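Ákos Oláh has kept his kitchen counter nearly bare since January, when he went through every cupboard in the apartment and gave away 13 boxes of things he did not use. We talked at his place on June 18, 2023.

"I didn't have a plan," he says. "I wanted to roll out dough and there was nowhere to do it."

He started with the drawers. One of them held 213 plastic bits – bag clips, lids, tags, parts of gadgets he no longer owned. He counted them to prove a point to his sister, then kept six.

"The small stuff is the worst. A pot has a place. A clip gets put down wherever you opened the bag."

His rule now is that whatever is on the counter in the evening gets put away or thrown out before he goes to bed. Bags from the store are emptied and folded. He admits the rule slips.

"You come in the middle of the day, you'll find a bag and something I forgot to put back. I don't mind that. It's one day's mess."

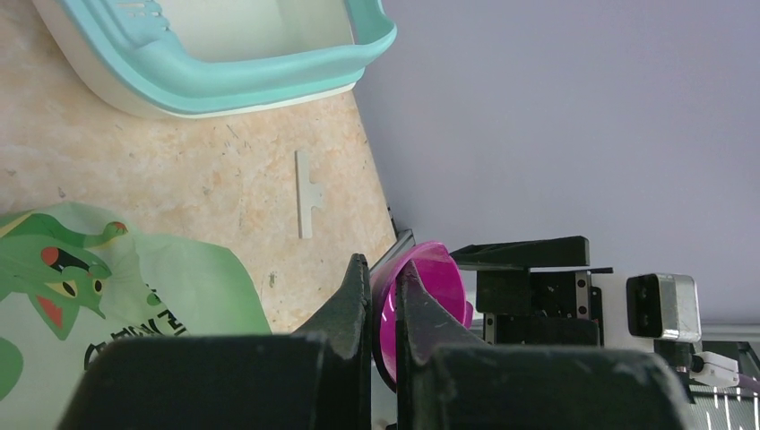

The counter, with the turquoise-rimmed tray and a green frog bag.

He has looked at storage systems and decided against them. A set of drawer inserts he priced came to 200 dollars.

"For that I can buy a lot of flour," he says.

The marks on the countertop don't bother him either. He wipes it down, and the scuffs stay. Next he wants to do the hall closet, where he still has his winter boots and a tent he has used once.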